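**Murkum, 11/03/2024 - for immediate use**

# Murkum launches a rack for the shoes you were told to take off

Visitors to offices, clinics and other people's houses have long been asked to leave their shoes at the door. What they get in return is usually a heap of slippers, no two of them speaking to each other. Murkum has spent the winter on this matter, and today announces the Modton: two wood-grain shelves, a black metal frame and a firm belief in pairs.

The upper shelf has a raised back, so a slide pushed in with enthusiasm stays on the furniture. The frame carries on upwards past it.
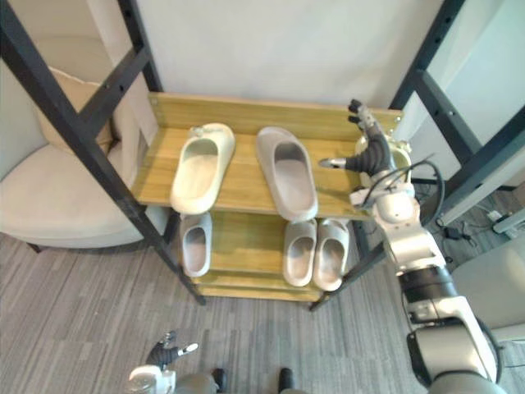
Kamran Swati would like it known that he has never lost a slipper in his life, and that it is always the left one other people lose. He has tried the Modton all the same and asks for it to be made wider.

Murkum has noted the request. The rack is meant for light indoor footwear, chiefly slides in pale colours, which look much alike until someone has walked off in yours. Boots are not forbidden - they are merely discouraged, in the tone one uses with a large dog.

"We looked at baskets, hooks and a rather frightening drawer," said Finbarr Keane of Murkum. "A shelf kept winning. It was a blow to the design team, who had hoped for something newer than a shelf."

Cream slides take the top in the company's suggested layout, with light grey below in their pairs. Owners may do as they please, and in Murkum's experience they will.
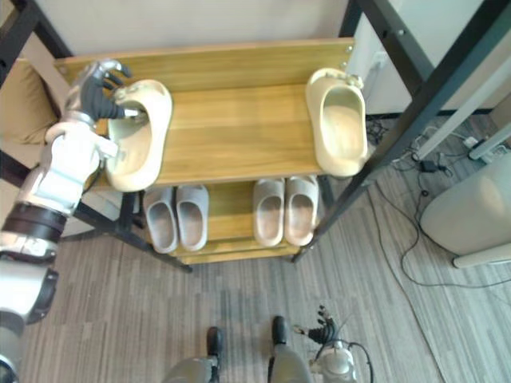
Áine Daly asks why guests can't simply put things back where they found them. At her house, she says, they drop them wherever the conversation stops.

The Modton does not claim to cure this. It does come with a card of suggested house rules, cut from 11 to four after trial households complained of the tone.

The first batch of 324 racks goes on sale through Doherty, with more to follow in January. Press enquiries should go to Donal Horgan at Murkum, who will ask you to take your shoes off.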